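Home News Business Local Weather Opinion Contact
Search this site Enter keyword Go

Sock maker says new line will last 4000 wears

Trunus, the sock company based in Flurkach, says its new everyday pair will hold up for 4000 wears before the heel gives out. The socks go on sale in October at 9 dollars a pair.

That would be more than ten years of daily use. The company has been selling this line for zero of them. Its claim rests on a rubbing test run in its own lab, and it would not share the results or say how many pairs were tested.

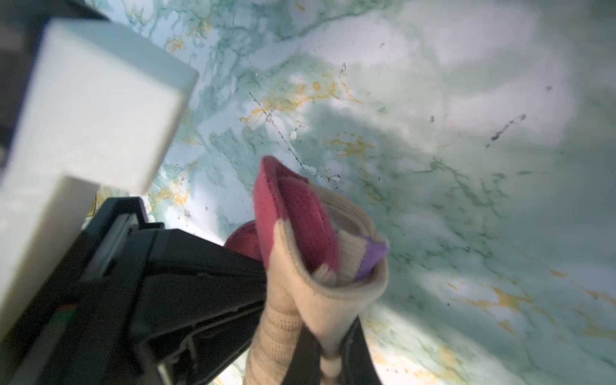 Baumgart, a shop on the main street that has carried Trunus for years, is taking 80 pairs to start. It offered a "lifetime" promise on an earlier Trunus line too, and dropped it after 41 returns in one winter.

The fine print this time is not much better. Buyers must keep the receipt, wash cold and never use a dryer. Holes in the toe are not covered. Trunus says it will "look at" toe claims one by one, but gave no rules for how it would decide.

Asked whether an outside lab would check the number, the company said it had no plans for that this year.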